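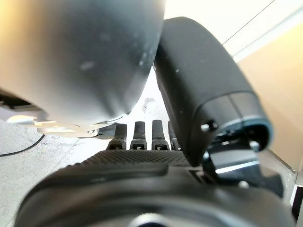

Close up: a smooth grey curve, warm light down one side

The fridge page, 23/03/2025

Welcome to the kitchen bit of the site, which I keep promising to update and then don't. I've had a few messages asking how we're getting on with the big fridge, so it gets a page of its own this time. It's a small gallery with a lot of me wittering on between the pictures, sorry, you know what I'm like once I start on storage!

If you're new: the kitchen is in Murstead, up a flight of stairs with a horrible turn in it, and it has been half finished for longer than I care to admit. The walls are done. The floor is done apart from the strip by the door. The cupboards I was going to paint green are still white and I've started to like them that way, so the green paint has gone in the shed with all the other paint.

Getting the fridge in

We bought it second-hand through Ebrahimi, the appliance place behind the station, for £580 including delivery. They were lovely about the stairs. I'd measured everything twice and then forgotten about the banister, so there was a very tense bit where two grown men and a large fridge were all stuck on the landing and I was at the top offering biscuits. The banister came off in the end and it has gone back on a little wonkier than before. I don't mind. It was never straight.

The old one was a little under-counter thing with a freezer box that iced up until you couldn't get a bag of peas in. I lived with it for 14 years. Going from that to this is a bit like moving house – for the first month I kept putting everything on one shelf at the front, out of habit, and then bending down to look for the milk at knee height where the old fridge used to be.

It's a handsome beast, all steel and glass on the front. Every fingerprint shows, of course. I've tried vinegar and water, I've tried the spray that came recommended, and the best thing by a mile is a slightly damp cloth followed straight away by a dry tea towel. Go up and down with it and don't go round in circles or you'll see the swirls the minute the sun comes in. An old cotton pillowcase cut into squares works as well as anything you can buy.

Shelves and doors, before we get to the drawer

I've had three goes at arranging the inside and this is where I've ended up for now. Leftovers live at eye level, in see-through tubs, so they get eaten. Cheese has its own box with a lid, mainly to protect everything else from the cheese. Jars go in the door, tall ones to the hinge side, and I've made a rule that a new jar of chutney can't be opened until the last one is finished. That rule lasted until the October fair, when I came home with 21 jars of assorted pickles. (They were very reasonable. I regret nothing, although I'm still not sure what to do with the beetroot and orange.)

Raw meat goes at the bottom on a tray with sides. Eggs I keep on the worktop and I know some of you feel strongly about that, so please let's not have that conversation in the guestbook again.

The other thing I've done is line the glass shelves with those washable mats from Retumard, the ones sold by the roll. You cut them with kitchen scissors. Mine were a bit too wide and I trimmed them by eye, so they've got a wavy front edge that would drive a tidier person mad. They do come up beautifully in the sink, though, and I'd sooner rinse a mat than take a whole shelf out.

The drawer

Now for the part I really wanted to show you! It's the white drawer, the deep love of my life. I've gone on about it so much that my sister has asked for a break. Smooth white sides, a flat white floor with a faint line running along it lengthways, and a row of little dark slots at the back, over to the right. It's a doddle to wipe. A cloth, some warm water with a spot of washing-up liquid, and then dry it properly, getting the corner of the tea towel along the slots where crumbs like to hide.

In the picture it's pulled out with two green bottles lying down inside. I've become a big fan of laying bottles on their sides. In the old fridge they had to stand in the door, where they clonked against each other every time you went for the butter, and anything tall just didn't go in at all. Flat in a drawer they stay out of everybody's way, and you can read the labels by leaning over if you turn them face up when you put them in.

If yours roll about, a folded tea towel down the middle sorts it out. I've also seen people use bulldog clips hooked over the bars of a wire shelf, but that's no help with a smooth floor.
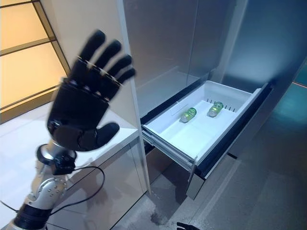

What's going in next

I keep changing my mind about the rest of that drawer. The sensible plan is salad on one side, bottles on the other. The plan I'd like is to give the whole thing over to drinks for the summer and push the veg up on to the bottom shelf in a couple of baskets. I had a go with baskets before and bought ones with handles, which looked lovely and wouldn't fit under the shelf above by about the thickness of a pencil. So measure with the handles up, if you're shopping for them!

I've also got my eye on a set of shallow trays by Nudel. They do them in white and in a sort of foggy grey, and they stack, and they're dearer than a plastic tray has any right to be. I've put them in the online basket and taken them out again more times than is healthy. If anybody has them and can tell me whether they go cloudy in the dishwasher, I'd love to know before I part with the money.

Cleaning day notes

Mostly for my own benefit, as I'll forget otherwise.

Shopping gets done the day after the clean, never the day before. Everything comes out on to the worktop, one shelf's worth at a time, and goes back before the next lot comes out. Drawers are washed by hand and left to dry on a towel. The door seals want an old toothbrush and some patience, especially along the bottom edge where the onion skins go. Bicarb in a saucer at the back, changed when I remember.

Then a quick wipe over the cupboard fronts while the bowl of water is still warm. White shows everything round the handles, and ours gets a tea-coloured smudge by the kettle that I have given up trying to trace to a culprit.

Guestbook and odds and ends

The counter at the foot of the page says 2752 visits, and I'm fairly sure a good few hundred of those are me checking whether the pictures have loaded. Still, thank you to everyone who drops in. A few of you asked about the worktop oil from the last update: it's plain food-safe mineral oil, two thin coats, left overnight. The tin lasts ages.

Pantry pictures are next, once I've found the lids for the storage jars. I know they're in a box marked LIDS. I just can't find the box.

Back to the kitchen index – or carry on to the hallway and the wonky banister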